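Gillembridge Computer Reuse – Frequently Asked Questions

Updated November 2023

What do you take?

Desktop computers, laptops, flat-screen monitors, keyboards, mice, routers and loose parts such as memory and expansion cards. Machines don't have to work. We also take power cords and laptop chargers, even if you no longer have the device they came with.

What don't you take?

Tube monitors, televisions, printers, microwave ovens and anything with a swollen or leaking battery. For those, use the county hazardous waste counter on Graser Road.

Do I need an appointment?

Not for up to 11 items. For larger loads, such as an office clearing out old equipment, please write to Horácio Quintela first so we can have a cart and shelf space ready. The loading door is on the Gillies Street side.

Is there a fee?

No, with one exception. Monitors cost $2 each, paid in cash or by card at the counter.

What happens to my files?

Every hard drive and solid-state drive is taken out and logged before a machine goes any further. Drives that pass testing are wiped and used again. The rest are shredded by our contractor, Trasetar. If you want your drive back, tell us at the counter – once a machine has gone through intake we can't pull it out of line for you.

You should still copy off anything you want to keep, and sign out of your accounts. Signing out matters most on laptops and all-in-ones, which can stay locked to the old owner even after the drive has been replaced. 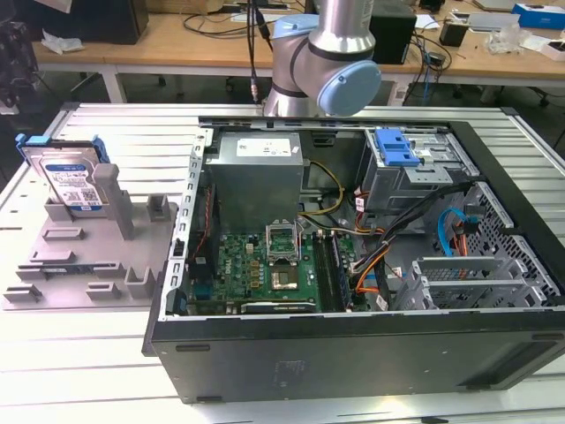
Can I remove the drive myself?

Yes, and plenty of people do. Shut the computer down, unplug it, and take off the side panel. Please leave the other parts in place and put the panel back on before you bring it in. Tape any loose screws in a small bag to the top of the case.

Can I get a receipt?

Yes. Ask when you drop off. The receipt lists the items but gives no dollar value. For tax questions, talk to your preparer.

Who gets the finished computers?

Gillembridge residents who apply through a school, library or social service office. We placed more than 2,000 machines in the last three years. Applications are handled by Clementina Vieira, and the form is at the front desk.

Do you sell to the public?

Yes, when stock allows. Desktops with a monitor, keyboard and mouse are $140. We don't hold machines or take deposits.

Is there a warranty?

Sales come with 30 days. Bring the whole computer back with its paperwork and we will repair or replace it. We don't give refunds – store credit only.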